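Gallery: Soft-Goods Picking with Hand-Held Demonstrations
Plurkholm Manipulation Group

Work on the soft-goods task started in June and is still open. The question is narrow: can a policy trained only on demonstrations from a hand-held gripper choose a usable grasp point on a piece of clothing that lies in a pile of unrelated things? Results below are for the second version of the policy. The first version used a fixed approach angle and is not covered on this page.

Each demonstration is one pick. The operator approaches the pile, closes the jaws on the target, lifts it clear and releases it at the drop point. The wrist view and jaw width are logged together. The training set for the results on this page is 200 demonstrations by 2 operators, with the pile rebuilt between picks. Nothing is sorted or squared up when the pile is rebuilt, and hard and soft items are mixed on purpose.

Targets are grouped by how they hold their shape. Group A is flat cloth. Group B is shaped felt and knitwear, mainly hats. Group C is stuffed items. Group B gave the most trouble in the first version, which tended to go for the center of the crown, where there is no edge to close on. Operators were asked to grasp group B targets at the rim wherever the rim could be reached.
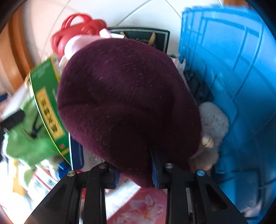

Rim grasp on a felt beret, group B. Both jaws are on the lower edge and the cloth bunches around them. Gray plush toy and blue crate to the right.

Rim grasps changed the group B numbers more than any change to the network did. With center grasps removed from the training data, failed lifts on held-out hats fell to 9 in 200 trials. The remaining failures are mostly double picks, in which a second soft item comes up with the target. Jaw width does not separate a double pick from a thick fold, and we have no reliable cue for it yet.

Notes on the method

Finger pads. The textured pads were compared with smooth ones of the same size. Smooth pads slipped on felt at low closing force. Raising the force fixed the slip but left marks on the thinner hats, so the textured pads stayed.

Lens. The wide view bends straight lines strongly toward the border. We train on the uncorrected picture. Correcting it cost resolution at the jaw tips and gave no gain on any group.

Motion blur. Demonstrations were not filtered for blur. A filter based on overall sharpness threw out good grasps along with bad ones, as the periphery often smears while the target stays fairly sharp.

Labels. Grasp type (rim, fold, center) was marked by hand by Ľudovít Tichý at the moment of jaw closure. Anything he could not assign was left out of the grasp-type comparison but kept for training.

Replay. Trajectories were replayed on the Stativano arm with matching fingers. The arm cannot reach the steepest wrist angles that the operators used, and those demonstrations are clipped at the joint limit. The clipped set has not been evaluated separately.

Open items: double-pick detection, group C results, and a repeat of the pad comparison on knitwear. The log format is described on the Dritico tools page.

Back to all galleries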